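Call for participants: path clearing and yard work study
Stakham Grounds Project
Posted 29 Aug 2025

Can a machine do yard chores yet? We don't have a good answer, and the people who do this work for a living are the ones we would like to ask. Stakham is looking for 21 adults who cut, rake, sweep or haul as part of a job or at home. You don't need to know anything about robots.
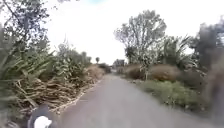

The study is about verge work. Machines can mow an open lawn, and a few can follow a paved path without help. Cleanup after cutting is harder. Dry stalks lie tangled in a long heap beside the paving, with tall green plants standing right behind them, and a worker has to decide what goes and what stays. We want to record how you make that decision and how long the job takes you.

What you will do

You will come for 2 sessions. In the first you clear a marked stretch with your own choice of hand tools. In the second you watch a machine try the same kind of stretch and tell us where you would have stepped in. Ostapchuk supplies the tools, gloves and eye protection. Trikard runs the machine.
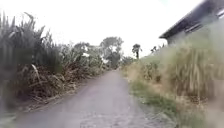
Yaroslav Yurchenko took part in the March round and wrote afterward that the machine was fine at getting from one end to the other and poor at everything a boss would pay for. It could not tell trash from mulch, he said, and he spent more time correcting it than he would have spent raking. He also said he would sign up again.

Comments like that are useful to us. You will not be asked to say anything nice about the equipment.

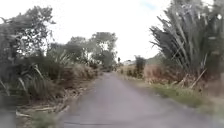
Sorting is the other half of the work. Most participants so far pull long pieces out first and rake the small stuff last, and the machine has no such order. On a verge covered in dead leaves and broken litter, with a long pale stick lying across it, that order matters. We will ask you to talk through yours as you go.

Who can apply

Adults 18 and over who can bend, lift and work outdoors. Closed shoes and long pants required. Tell us about plant allergies when you apply.

Pay

$426 for both sessions, paid by check after the second. No partial pay for the second session alone.

To apply, write to the Stakham office, attention Zaltard study desk, with your name, a phone number and a few lines on the yard or grounds work you do.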